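About Tonden

Tonden is a linen and bedding care company. We wash, press, mend and store bedding for households and small guesthouses, and we make up beds for customers who want the whole job done in the home. We started with one washer and a folding table in the back of a dry goods store on Cadix Street. Today we have 31 employees, 13 washers and a building of our own.

What we do

Most of our work is regular service. A customer signs up for weekly or every-other-week pickup, gets two canvas bags with a name tag sewn in, and leaves the used bedding at the door on the agreed day. We bring it back clean and folded in sets: fitted sheet on the bottom, flat sheet next, pillowcases on top. Blankets and comforters come back in a separate bag.

In-home service covers stripping the beds, turning the mattress if it can be turned, and making everything up again. We use the customer's own linens unless asked to bring ours. A standard visit covers up to 5 beds. Larger homes are priced by the bed.

We also take in quilts, wool blankets and down comforters by the piece. These go through inspection first, and we call before doing anything to a quilt with weak seams or old stains. Some quilts should not be machine washed, and we will say so.

Our building

We moved into the old Preltus warehouse in September after outgrowing our second location. Soiled bedding comes in at the north door and finished orders leave from the south side, next to the customer counter. The mending room is upstairs, where the light is better. It has four sewing machines and a long cutting table that was in the building when we bought it.

Storage is on the ground floor. We have 1000 numbered shelf spaces for winter bedding, each big enough for one queen comforter and two blankets. Stored items are washed before they go on the shelf and aired before they go home. Spaces are rented by the season. 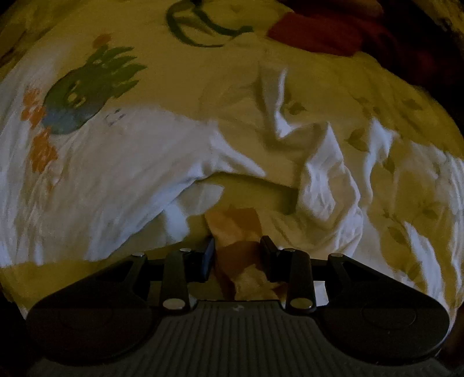
By the Tonden office
Updated 2nd December

Checking the bedding

Small things get lost in bedding. Paper, tissues, socks, hair ties and receipts work their way into the folds and down to the foot of the bed, and a rumpled comforter hides them well. A wad of paper that goes through the wash comes out as lint on every piece in the load, so each bed is gone over before it is stripped, and every pickup bag is opened and shaken out at the sorting table.

Anything that looks worth keeping goes in an envelope with the order number and comes back with the clean linens. Plain trash is thrown out. If we can't tell — a folded note, for instance — we keep it and ask.

Products we use

Our everyday detergent is unscented. Customers who want a scent can ask for Furtună, our own lavender rinse, which we also sell at the counter. We do not use bleach on colored bedding. Customers with allergies can have their load washed alone at no extra charge. Please note it on the sign-up form.

Working here

New employees spend their first two weeks at the sorting table and on the folding line before going out on home visits. Application forms are at the counter.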